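Ticket: Invoice export stops at line 700
Product: Tovov Desktop, export module
Opened by: Nattawut Srisuk
Assigned to: Sirkka Kokkonen
Priority: Normal
Status: Waiting for customer

Nattawut Srisuk wrote:

Hello support team,

I have a problem with the invoice export to CSV. When I export the whole month, the file always ends after line 700. There is no error message. The progress bar goes to the end and the window says "Export finished", but the later invoices are missing from the file.

What I tried until now:
Restarted the program and the computer. Same result.
Exported to the local disk and not to the network folder. Same result.
Exported only one week. This works well, all invoices are in the file.
Changed the separator from comma to semicolon. Same result.

My colleague Rawiri Costigan has the same version on his computer and he gets the complete file. We compared our settings page by page and found no difference, but maybe we don't know where to look.

Best regards,
Nattawut

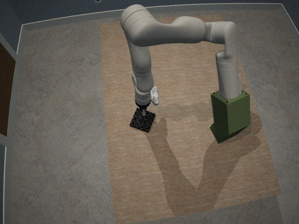

Sirkka Kokkonen wrote:

Hello Nattawut,

Thank you for the clear list, it saves us a lot of time. Please check two more things:

1. Open Settings, then Export, then Advanced. Is there a value in the field "Row limit"? It should be blank.
2. Open the CSV file in a plain text editor and look at the last line. Is it a complete line, or does it stop in the middle of a customer name?

I ask the second question because we had a similar case where a quotation mark in a customer name confused the spreadsheet program. In that case the file itself was complete.

Regards,
Sirkka

Nattawut Srisuk wrote:

Hello Sirkka,

The row limit is blank. But you were right with the second question — in the text editor the file is longer! There are 66 more lines after the place where my spreadsheet stops. The customer in the first missing line is written as Hulesier "North, with one quotation mark before North and none after it. Elsie Sowerby from our accounting says she typed it in January when the customer changed the name.

I don't understand why Rawiri sees everything. He opens the same file with the same spreadsheet program.

Sirkka Kokkonen wrote:

Please ask Rawiri to look at the import window, in the field "Text delimiter". I think that his is set to none and yours is set to the double quotation mark.

For now you can correct the customer name in Tovov and export again. I have also reported to Mervyn Parsons in development that our export should write such a quotation mark twice, so that other programs can read it correctly. I can't promise a date for this.

Nattawut Srisuk wrote:

Yes, his delimiter is set to none. I corrected the name and now my spreadsheet shows all the lines. Elsie will check the other customer names tomorrow. Please keep the ticket open until she is ready, I will write again.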